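Subject: Re: [transfer-advising] Spring transfer files and the new credit form

Hello everyone,

Thank you for all the kind notes after my last message, and sorry to be slow getting back to you. It has been one of those weeks where every time I sit down with a cup of coffee the phone rings, and it's always a parent, and it's always a fair question. Let me take the message from the Holanda campus first, as I think several of you are wondering the same thing.

> We have students who applied through the old form before the
> switch and are now being told their credits are "pending."
> Do they need to start over in Rukus? Two of them are in tears
> and one has already paid the deposit at Steden. Also, does the
> deadline at the end of December still stand, or did it move
> when the new form went up?

No, please tell them not to start over! "Pending" only means that a person in our office hasn't matched the old form to the new record yet. We had 2607 transfer files when the switch was made, and 2520 of them have been matched. The rest are mostly students whose names differ between the high school record and the college one (a middle name here, a hyphen there), and we are going through those by hand. If a student starts a second application we end up with two half-files, and then it truly does take longer.

The December deadline stands. It did not move, whatever the banner on the login page said for that one unlucky afternoon. 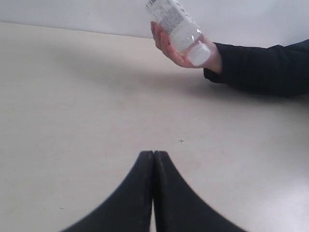 What to tell students who are waiting

Ask them to log in to Rukus and look at the line marked "Prior credit." If it shows a number of hours, they're done and can register. If it's blank, they should send us the unofficial transcript as a plain PDF, with their student number in the subject line. Phone photos of a transcript are fine in a pinch, but please have them check that the bottom of the page is readable – that's where the grading key usually sits, and we can't do much without it.

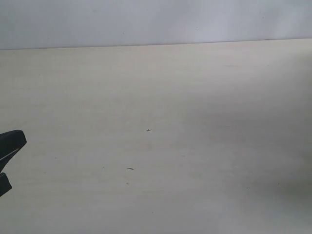

Lab courses are the other thing that holds a file up. A student coming from Cladska with a four-hour science course will often see it listed as three plus one, and will quite reasonably think an hour has gone missing. It hasn't. The lecture and the lab are entered on separate lines, and the two together satisfy the requirement exactly as before. I have explained this so many times on the phone that I now say it in my sleep, or so I'm told at home.

As for the deposit, a student who has paid at Steden and then changes their mind should write to Steden directly and do it soon. We can't cancel it from our side, much as I would like to.

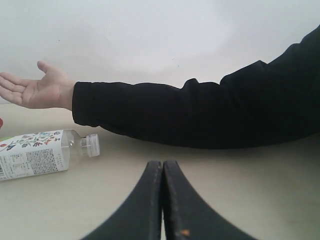

Office of Transfer Admission and Credit Review

One last piece of news, and it's a happy one. The course equivalency list has been brought up to date and now has 3595 entries, including most of the community college engineering and technology courses you have been asking me for. Do search it before you send us a syllabus. If the course is on there, you can give the student an answer on the spot, and I can't tell you how nice it is to hear the relief in their voices.

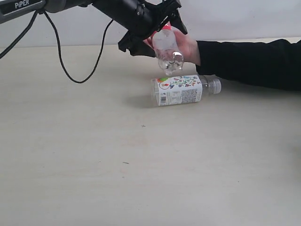 PiPER arm and bottle at the table

I'm at my desk from 8:30 most mornings, and email is still the best way to catch me. If you've written and heard nothing back, please do write again, you won't be bothering me one bit.

Warmly,
Your transfer credit coordinator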